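COMMUNIQUÉ DE PRESSE
Mardi 9 juin 2020

Naltonus ouvre ses portes : une journée de démonstration consacrée à la manipulation robotisée en cuisine

Naltonus a présenté ce mardi ses travaux sur la manipulation d'ustensiles par bras robotisé. La journée, organisée dans les locaux de l'entreprise et retransmise en ligne, s'adressait aux fabricants d'équipements de cuisine, aux exploitants de restauration collective et aux établissements d'enseignement technique. Sur place, les visiteurs étaient reçus par groupes de 17 personnes. La retransmission était ouverte à 300 inscrits.

Le programme comportait deux parties. Le matin, les équipes ont présenté Stekus, l'environnement de simulation dans lequel sont préparées les tâches de préhension : saisir un récipient, le soulever, le déplacer, le reposer. L'après-midi était réservé aux échanges avec les intégrateurs, dont la société Kofler, partenaire du projet depuis décembre.

Les démonstrations du matin duraient 40 minutes chacune. Elles portaient sur la prise de pots et de casseroles, des objets dont la forme varie beaucoup d'un modèle à l'autre et dont l'anse ou la poignée impose souvent l'angle d'approche de la pince. Les séquences étaient projetées sur grand écran et commentées par les ingénieurs. 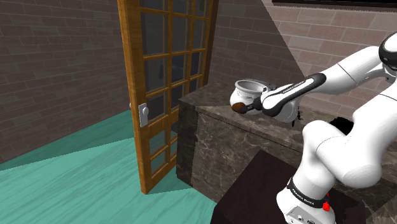

Un bras Franka Emika tient un pot blanc au-dessus d'un plan de travail en marbre sombre. Vue de simulation.

« Un pot à bord évasé et un pot droit ne se prennent pas de la même façon, et une pièce réelle n'est jamais éclairée comme un laboratoire, explique Konrad Sowa, responsable des démonstrations chez Naltonus. Nous changeons donc les objets, les matériaux et la disposition des lieux d'un essai à l'autre. Les visiteurs ont pu demander des variantes et les voir tourner dans la matinée. »

Plusieurs questions ont porté sur le passage de la simulation au matériel. Naltonus prévoit de répéter les mêmes tâches sur un poste physique — le calendrier sera arrêté avec Kofler après l'été. L'entreprise Zotov, qui fournit les modèles numériques d'ustensiles, participera à cette seconde phase.

Une nouvelle journée de démonstration est programmée en décembre. Les demandes d'inscription, individuelles ou pour un groupe, sont à adresser au service communication de Naltonus. L'accès est gratuit dans la limite des places disponibles.

À propos de Naltonus
Naltonus conçoit des logiciels de simulation et de commande pour les bras robotisés utilisés en cuisine et en laboratoire.

Contact presse
Konrad Sowa, Naltonus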